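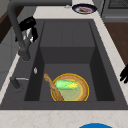
Kitchen rendering: dark gray sink, cream countertop with beige veining.

Brevine Residents' Forum > Building Matters > Quiet hours and dishwasher use

Olga_Valente
Building Office
Members are reminded that the quiet hours policy applies to all household appliances, including dishwashers and washing machines. The present hours are 10:00 p.m. to 7:00 a.m. on every day of the week. The office has received 98 written comments on the proposal to extend the morning period to 9:00 a.m. on Sunday. This thread will remain open for discussion until the end of October.

unit268
I wish to record my support for the extension. My bedroom shares a wall with a neighboring kitchen, and the drain cycle is clearly audible. Two additional hours on one morning is a modest request.

S. Phelan
I must respectfully disagree. Several residents on my floor work overnight shifts and return home at 7:30 a.m. They cook, wash up and do laundry before going to bed. The proposed rule would treat their ordinary evening as a disturbance – and the current policy already covers the hours when most people are asleep.

unit268
Ms. Phelan's point is understood. Washing up by hand would still be permitted under the proposal, as I read it. Only machines are named in the draft.

molteo_east
The draft refers to "appliances and fixtures producing sustained noise." A running faucet could fall under that wording. I would ask the office to clarify before any vote is held.

Olga_Valente
Building Office
The word "fixtures" was carried over from the Molteo building's policy and was intended to refer to whirlpool tubs. Kitchen faucets are not included. The draft will be corrected.

polat142
Has the office considered the cause of the noise? In our unit the dishwasher was touching the cabinet on one side. It was moved over slightly and fitted with rubber feet, and we have had no complaint from next door. I would prefer that the association inspect the worst cases before it changes the hours for everyone.

S. Phelan
I would support inspections in place of the extension.

unit268
I would support inspections in addition to the extension. Residents should not have to wait for a full round of visits to obtain one quiet morning.

Olga_Valente
Building Office
Both positions have been noted. Residents who would like an inspection may submit a request at the front desk. The corrected draft will be posted in this thread.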